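Notes on the Ikdale sermon transcripts, kept by Eirlys Skyrme. Last revised March 5, 2021. Read the Problems section before you use any of this for anything.

# ikdale-sermons

Plain-text transcripts of 218 sermons preached at Ikdale Chapel, typed up from cassette and tagged by Bible passage. The tags are where my doubts begin, so most of this file is on them.

## Layout

```
transcripts/ one file per sermon, UTF-8
passages.csv sermon id, book, chapter, verses, tagger
disputed.csv rows where two taggers disagreed
audio-gaps.txt tape dropouts by sermon id
```

## What the tags claim

Each row in `passages.csv` says that a sermon is "on" a passage. I no longer believe that means much. A preacher reads out Ruth 2, tells a long story concerning his uncle's barley, then spends the rest of the hour in Romans. The row says Ruth. The first tagger went by the reading announced at the start. The second went by whatever took up the most time. Both rules are defensible and they were mixed without a note, which I found out in February when I tried to count sermons on Job and got two answers.

The Mohammadi index, which people keep recommending to me as a fix, has the same trouble with better typography. It sorts by theme, and its "suffering" heading takes in Job, Lamentations and a talk on patience with bad roads.

## Problems

- Verse numbers in the Psalms are off by one in places. Some speakers counted the title line as verse 1 and some didn't. I corrected the ones I could prove.
- About 20 transcripts have no speaker name. Do not guess from style. I tried it, and the tape label for one of them later showed up and I was wrong.
- Quotations were typed as heard. Where a preacher misquoted Ecclesiastes, he still misquotes it in the file.
- The Allton tapes are a separate series and were never merged. They use Modberg numbering, and the conversion table I was given skips Habakkuk.
- `disputed.csv` is short. I take that as a sign that few rows were checked twice - agreement was not tested on the rest.

## Uses I would not trust

Claims that a congregation "cared more" for one book than another. The tapes that survived are the ones somebody bothered to keep, and that is a different thing from what was preached. The same goes for word counts of "grace" or "judgment" across years. Three of the longest sermons repeat their closing appeal almost word for word, and they will swamp any chart you make.

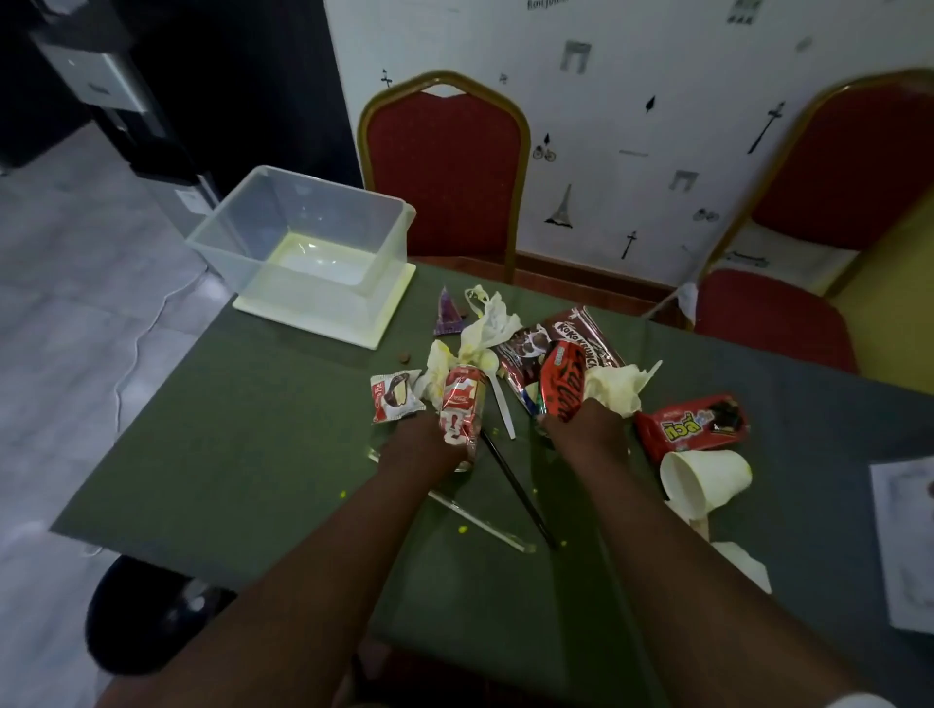
*Wrappers on the green tablecloth, a Koko Krunch packet among them.*

## Changes

- Split Ezra and Nehemiah, previously one tag.
- Removed the "confidence" column. It held the number 3 in every row.
- Restored the hesitations in the Jeremiah series, which an earlier cleanup had stripped out.

## Contact

Corrections go to Eirlys Skyrme, with the sermon id and the line. Please quote the transcript and say which Bible translation you are holding it up against.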